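Minutes – Working Group on Handling Rules, Lendale site
October 26, 2024

Present: Mereana McPhee (chair), Archie Moffat, Marcelino Figueiredo, Welington Conceição, Washington Godoy (minutes)

Papers: draft 7 of the handling rules; Archie's comments on draft 6; Wira incident log for June

**1. Last minutes**

Agreed, with one change. Item 4 said the group had "adopted" the stop-button rule. Archie said he had adopted nothing and had asked for it to be looked at again. Changed to "discussed."

**2. Draft 7, general**

Mereana asked for first reactions before going through the sections. Archie said the draft had grown to 31 rules and he doubted that anyone at a station could recite five of them. He asked what the point was of a rule that lives in a binder. Welington said the number came from merging the Peng rules with ours, and that most of the Peng ones were word for word what we already had. Archie said in that case the merge had been done with a stapler.

Marcelino said the outside reviewer from Waditz would want to see coverage. Archie said coverage for the reviewer and safety for the operator were two separate things and the draft should admit which one it was serving. No reply was offered. Mereana moved on.

**3. Section 2: People near the arm**

The draft says "operators shall keep a safe distance at all times." Welington wanted to leave it as is, since a number would need to be defended. Archie said a sentence that can't be broken can't be followed either. Somebody running the arm by hand from a seat at the same table is either inside the safe distance or outside it, and the draft does not say which.

Marcelino suggested two cases: hand-controlled work, where a seated operator is allowed at the table, and programmed work, where no one is. Mereana liked this. Archie would accept it if the speed limit for the first case is written down next to it and is tested by someone other than the person who set it. Agreed to redraft on that basis. The actual speed was not settled. The 10 percent figure in the draft has no source, and Welington could not recall who put it in.

**4. Section 3: Table and cables**

This took longer than it should have. The draft asks for a "clear work surface." Mereana read it out and asked what it means for a table that has an operator, a laptop and a power supply on it, as ours do. 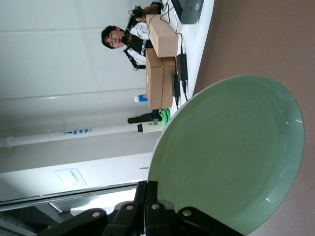 Archie would strike the word "clear" altogether, on the grounds that a rule every station breaks each morning teaches people to skip the rest of the page. Mereana did not want to strike it and have nothing in its place. She proposed a marked zone in front of the arm, holding only the items for the task, with everything else allowed outside the line. Welington asked who would check the line. No answer yet.

On cables, the group agreed on three points:

- Power adapters stay outside the marked zone.
- No cable crosses the zone while the arm is powered.
- Cables worn or held by the operator are looked at before each session, and the operator signs for it.

Archie asked that his doubts about the signature be recorded. He has seen a month of sheets signed in one pen. Marcelino said a poor record was still better than none. Archie disagreed – a false record is worse, in his view, and the reviewer will believe it.

**5. Section 5: Breakable items**

Marcelino reported on plates and other dishes. The draft requires a "suitable grip force" for them. He has tried to find where "suitable" is defined and it is not in ours or in Peng's. Agreed that the task sheet must name a maximum force for each breakable item, and that a chipped item is taken out of use the same day. Welington asked for an exception for items already chipped on delivery. Refused.

**6. Incident log**

Wira's log for June shows zero incidents over roughly 4000 picks. Mereana called this encouraging. Archie said he would find a log with a few dropped items in it much easier to trust, and asked how Wira defines an incident. The log does not say. Marcelino will write to them. Until there is an answer, the figure is not to be quoted in the cover note.

**7. Actions**

- Welington: redraft section 2 with the two cases; find the source of the 10 percent figure or take it out.
- Mereana: wording for the marked zone, including who checks it.
- Marcelino: letter to Wira; force limits for the breakable items now in use.
- Archie: list of rules he would cut, with a reason for each. He said it would be a long list.
- Washington: send draft 8 to Waditz only after the group has seen it. Draft 6 went out early.

**8. Any other business**

Welington asked if the title could be changed from "rules" to "good practice." Archie said that would at least be accurate. Held over to the next meeting.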